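Little Kitchens Forum > Play Food and Dishes > Buying and Selling

Topic: Used mixed lots or new sets for a first play kitchen?

hallway_table
My daughter turns three in December and we are giving her a play kitchen. The kitchen itself is sorted, a secondhand Lomidon with one hinge that needs replacing. Now I need food for it. New sets at the store run small for what they cost. Used lots online are much bigger, but I can't tell from the listings what is in good shape and what belongs together. For those of you who have bought both, which would you do again?

Budget is modest. I don't care about matching.

pilotlight
Used, every time. Hard plastic play food washes fine and most kids don't care if the tomato is bigger than the chicken.

Ask the seller three things before you pay: smoke in the house, pets, and whether anything has a battery in it. Old battery compartments are the worst part of any lot.

Marwan Karaki
I would go new for a child that age. I have bought four used lots over the years for our church nursery and in every one of them there was something I had to throw out for size. Grapes, single peas, the little round candies from the bakery sets. If your daughter still puts things in her mouth, you will be sorting for an evening.

The Qudah starter box is a decent size and everything in it is large. We have had one in the nursery through a lot of hard use and only the egg carton has torn.

pilotlight
The sorting takes me twenty minutes. Cardboard toilet paper tube, anything that fits inside goes in the bin or up on the shelf. You should do that with new sets too.

Marwan Karaki
I agree about doing it with new sets. I don't agree that it takes twenty minutes with a big lot. The last one I bought was listed as 327 pieces and a good third of it was loose bits from sets that weren't there.

sevenspoons
Counting pieces is how sellers make a bad lot look good. A pizza in eight slices with toppings can come to thirty pieces. I look for whole meals in the listing photos. Can I see a sandwich with both halves? Does the pot have its lid?

hallway_table
Thank you, the tube is a good tip. She does still chew on things when she's tired. What about food made of lots of separate parts in general? There's a Fisa diner set I keep looking at where the fries come as loose sticks with a paper sleeve.

brickoven_beth
Skip the loose fries. We had that exact set or one very like it. The sleeve lasted a week and I was picking fries out of the floor vent until spring. The chunky one-piece portions are much better at that age. She can pick it up in one hand, put it on a plate, and it's still fries when it gets to you. Same goes for peas, rice, salad, and anything else that would be a pile in real life. I want the pile molded as one thing.

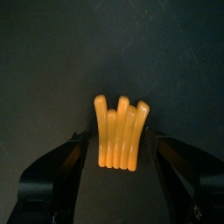
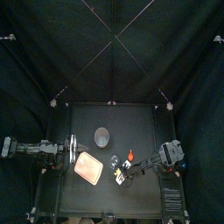 Food that really does come apart in use is different, and I would keep that. Sandwiches, the fruit you cut with the wooden knife, burgers. Taking those to pieces is the game. My son made the same burger every morning for most of a year and charged me a dollar for it.

For the rest I'd get fewer things and repeat them. Two plates the same, two cups the same. They like to serve themselves what they serve you, and there is less arguing when a cousin comes over.

Marwan Karaki
Good point on the repeats. In the nursery we have six of the same cup and it has saved us a lot of trouble.

Killian Roussel
I'll disagree with Beth a little. Loose pieces are more use once they're four or so. Ours scoops fries into a cup, counts them out, swaps them for carrots. A molded portion can only ever be one thing. I'd buy the one-piece kind now and keep an eye out for loose ones later.

Also felt. I haven't seen felt mentioned yet. Felt fries, felt eggs, felt pasta. No noise on a hard floor and they don't hurt when you step on them.

brickoven_beth
By four, sure. She said the girl is turning three and chews.

Felt I can't recommend with a chewer. It goes stiff and it holds on to smells. We had felt bacon that had to be buried.

pilotlight
Felt also picks up every hair in the house. We have two dogs. Hard plastic and wood only here.

Killian Roussel
No dogs here, so that may be the difference. Ours go through the wash in a zip bag on cold and lie flat to dry. They're on their second kid. Some pilling on the pancakes, otherwise fine.

sevenspoons
Since cleaning came up, here is what I do with a used plastic lot.

Pull out anything hollow with a hole in it. Squeeze it over the sink. If water or black specks come out, throw it away, you won't get it clean.
Warm water and dish soap for the rest, with an old toothbrush for the grooves.
Rinse and leave on a towel overnight.
Wood gets a damp cloth only. Don't soak it.

I don't use the dishwasher. I tried it once on a Justar bakery set and the croissants came out a different shape.

pilotlight
Top rack, no heated dry, never had a problem. But I don't own any Justar.

hallway_table
There's a lot near me right now, a box from a daycare that closed. The ad says 1,044 pieces, pickup only. That's obviously far too many, but the price is lower than one new set. Is it foolish to take it, keep a tenth, and pass on the rest?

Marwan Karaki
Daycare lots are the best and the worst. They tend to buy sturdy things, and then forty children use them. Ask if you can look through it before paying. I would want to see the bottom of the box.

If you do take it, make the small lots to give away at the same time as you sort. I told myself I would do it later with the second one I bought, and it sat in my garage for two winters.

sevenspoons
I wouldn't. I've been where you are. You think you'll keep a tenth and then it turns out there are four good cakes and you keep all of them, and by the end the kitchen doesn't close. For a three-year-old I'd put out up to 30 pieces and no more. You can trade some in and out from a closet.

Killian Roussel
I'd take it. Worst case you donate it all and you've spent less than on one box from the store.

brickoven_beth
Only take it if someone else in the house has agreed to where it goes.

hallway_table
Update. I went and looked. The seller was nice about letting me dig. The top layer was good and the bottom layer was mostly puzzle pieces and doll shoes, so Marwan was right about that. I asked if she would split it and she let me fill one shopping bag. I came home with a cutting fruit set in wood with the knife, two burgers that are complete, a one-piece portion of peas, a frying pan, five matching plates, and a cake. No fries of any kind in there that I could find.

Everything passed the tube test except the stems on two of the fruits, which pull out. I'm leaving those off.

sevenspoons
That is a good bag. Glue the stems in if she misses them. Wood glue, and let it sit a full day.

Marwan Karaki
Nicely done. Check the knife for splinters along the blade edge. A minute with 600 grit paper takes care of it.

pilotlight
Did you ask about batteries

hallway_table
I did. There was a toaster and a register and I left both.

Going to look for the fries on their own, the one-piece kind. If anyone has a spare they'd mail, I'll cover postage. I also still need that hinge for the Lomidon, left door, the white one with two screws.

brickoven_beth
Look in the hardware section under spare parts, there's a long thread on Lomidon hinges. The left and right are the same part flipped over, so don't pay extra for a left. I'll check our bin for fries this weekend.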